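Prudeo Cold Wallet 2

Hardware wallet for Bitcoin and other coins

Prudeo keeps your private keys on a device that never connects to the internet. You prepare the payment on your computer, check the address on the wallet screen and confirm it with the two side buttons. The keys stay inside.

The device was designed by Kaj Mikkelsen at our workshop in Brokham. It is sold with a USB cable, a printed guide and two cards for writing the recovery words. Please keep the cards in different places. If you lose both cards and the device, we can not restore your coins.
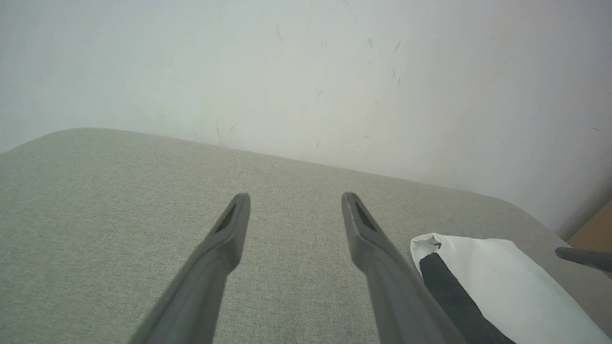

Two gripper fingers, open, over light-colored fabric

Specifications

Address book: up to 4000 entries
Coins supported: 17
PIN: 4 to 8 digits
Firmware: signed, update by cable only
Item number: 3657

Works with the Dromow desktop program. Support for the Engelhardt mobile app is planned for October.

Owners of the first Prudeo can move to the new model with the same recovery words. Make the firmware update on the old device before you start, and send a small amount first as a test.

Delivery is by registered mail. Returns are accepted only when the seal is not broken.

Page updated 2022-05-23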